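How to Put Together a Bread Tray for a Brunch Table

I do a bread tray nearly every time people come over. It started as a lazy way of getting out of cooking eggs for a crowd and it has stayed that way, except that now people ask me for it. You don't need to bake a single thing. You need a tray, some tongs, a handful of different shapes of bread and ten quiet minutes before the doorbell goes.

I've written this up because a friend rang me on a Saturday morning with a bag of lovely bread and no idea what to do with it, and I realised I had quite a lot to say on the subject!

What you'll need

A tray with a low rim, longer than your longest loaf
Tongs with wide, flat heads
A couple of slotted spatulas
One long loaf, one ring and a few small buns
Butter, jam and whatever else you like, in bowls that live off the tray

Step 1: Pick your tray first

I know it's tempting to start with the bread, because bread is the fun bit, but choose the tray and then see what fits on it. Go for something with rounded corners and a shallow lip. A deep-sided one hides all the small buns and your guests end up fishing about in it.

Plain colours are best. I've tried patterned trays (a very busy one with lemons all over it, from a shop called Orkico that I can't walk past) and golden crusts just vanish into the pattern. Lavender is my favourite at the moment. It sounds like an odd choice for food, but yellow and orange bread looks wonderful against it, especially on a pale worktop.

Give the tray a wipe and dry it properly. Crumbs stick to a damp tray and you'll never shift them once the bread is down.

Step 2: Choose shapes before flavours

My friends who bake will be cross with me for this one. For a tray, I shop by shape. I want one big long thing, one round thing with a hole in it, and then small things to tuck round them. If they all taste roughly like brioche, so be it.

A plaited loaf is the obvious star. A ring bread is good company for it, and if you can find little shell buns with the ridges on top, grab them, they're always the first to go. After that, something a bit rough and flaky stops the whole lot looking too tidy.

Keep the numbers down. A full tray looks generous for the first minute and then turns into a scrum.

Step 3: Put the long loaf down on the slant

Lay your longest loaf first and lay it diagonally. If you line it up with the edge you get a sort of car park effect, with everything else parked in rows beside it. On a slant it makes odd-shaped gaps, and odd-shaped gaps are what small buns are for.

Use the tongs for this, even if your hands are spotless. Take hold somewhere along the body of the loaf, close the heads just enough that it doesn't slip, and keep it low as you move it across. Plaited bread has natural weak points where the strands meet, so a hard squeeze can pull a piece clean off. (Then you have to eat it. A shame.)

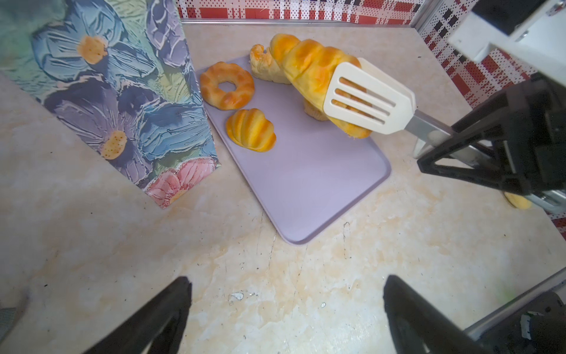
The long loaf in the tongs, with the ring and a little shell bun on the tray beside it.

If your loaf has one end that's crumblier than the other, you can point that end towards the middle and hide it behind something later. I usually don't bother. A rough end tells people it's fine to tear bits off.

Step 4: Ring next, near a corner

The ring goes near a corner, fairly close to the rim. I leave the hole empty. For ages I used to put a little pot of jam in the middle and it looked very smart until the first person wanted some bread, at which point they had to take the jam out, find somewhere to put the jam, and then drip jam on the tablecloth.

Flaky or torn pieces can go behind the long loaf, where they peep over the top. It's perfectly all right for things to overlap or for one piece to sit partly under another. You're after a heap with a bit of shape to it.

Step 5: Tuck in the small buns

Now the nice bit. Shell buns want to face outwards so you can see the ridges fanning across. Set one close to the ring and let the others wander towards the edges.

Stop before you think you've finished! I like to leave a good stretch of tray bare at the front. It gives people somewhere to rest a piece while they cut it, and there's room to top up from the kitchen later without moving everything.

Step 6: Sort out your serving tools

I'm fussy about this, so bear with me. Metal tongs with little teeth are grand for sausages but they bite straight into soft bread and leave marks. What you want is a wide, flat head that spreads the pressure out. The slotted sort, like a pair of spatulas facing each other, is ideal, and the slots let loose crumbs fall through onto the tray instead of travelling down the table.

I bought my first pair from Thevar and they lasted until I melted one of the heads on a hot hob, so do keep yours well away from the cooker. Loose spatulas are useful too - slide one under a delicate piece and steady it from above with the other.

Have a practice before anyone arrives. Move one bun from one end of the tray to the other and back again. It feels silly, but different tongs need a different amount of squeeze and it's better to find that out without an audience. 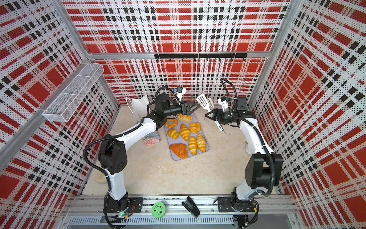

Step 7: Carrying, covering and keeping

If the tray has to travel from one room to another, walk it over with both hands and put the tools on afterwards. Tongs balanced on a loaf will always slide off in the doorway.

For anything up to an hour, a clean tea towel over the top is plenty. Longer than that and I'd keep the bread in its bags and build the tray at the last minute, as sliced or torn edges go dry surprisingly fast. Don't use cling film on glossy crusts, they go tacky underneath and half the shine comes away with it.

Leftovers go into a bread bin or a paper bag overnight. Next morning I split the buns and toast them, and anything from the long loaf gets turned into French toast. The flaky bits never seem to make it that far in our house.

A few questions I get asked

Can I mix sweet and savoury? You can, but I'd put them on separate trays. Anything with onion in it makes its neighbours taste of onion.

How much for 4 people? One long loaf, one ring and a few buns, and you'll have some left for the morning.

Should I warm it? Only the plain pieces, and only for a few minutes in a low oven. Let them cool a touch before they go on the tray or you'll get steam underneath and soggy bottoms.

Can I use a chopping board? Of course. You'll lose a bun over the side now and then, that's all.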